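Slides 1–2. Title, then the route map. Leave the map up while people sit down.

The subject is day-trip planning by rail and local bus when the two timetables are published separately. The test case is the Pollock line: main station to Kiltance, change to the bus, last stop at the abbey ruins. Ragnheiður Kjærgaard drew the map.

**Slide 3 – the connection**

Scheduled transfer at Kiltance is 4 minutes. The bus stop is on the far side of the tracks, reached by a footbridge with 29 steps each way. With a stroller or a large suitcase, assume the transfer fails and plan for the next bus. Next bus is 2 hours later outside summer.
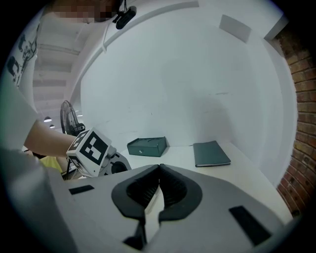

Ticket types matter more than most visitors expect. A rail day pass covers the train only. The combined pass covers both legs but has to be bought before boarding the first train, and the machine at Kiltance doesn't sell it. Dress is the other item travelers ask about: a printed T-shirt, like the white one with the black line-art graphic, is fine on the abbey grounds. The chapel asks for covered shoulders, and short sleeves meet that rule. Carry a light jacket anyway – the bus shelter is open on three sides.

**Slide 4 – booking**

- Jodance sells the combined pass, no seat selection.
- Skedora shows live bus times but drops the last departure on Sundays. Roos Mulder reported this in August. Not fixed when I checked.
- Groups need a reservation by phone.

Pause for questions on passes. If asked about refunds: unused combined passes only. 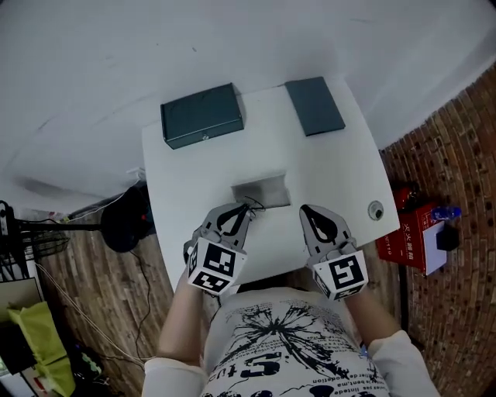 Return leg. The last bus from the abbey meets the last direct train, with no margin. Miss it and the only option is a taxi to Pollock, then the slow train with one change. Birthe Brøndum's advice is to take the bus before the last one and eat in Kiltance. I agree. The café by the station closes at six, the bakery earlier.

**Slide 5 – luggage**

Lockers at the main station only. Abbey cloakroom takes day bags. Skip this slide if short on time.

**Slide 6 – contacts**

Archie Sutherland takes questions on group fares. Handouts by the door, 200 printed.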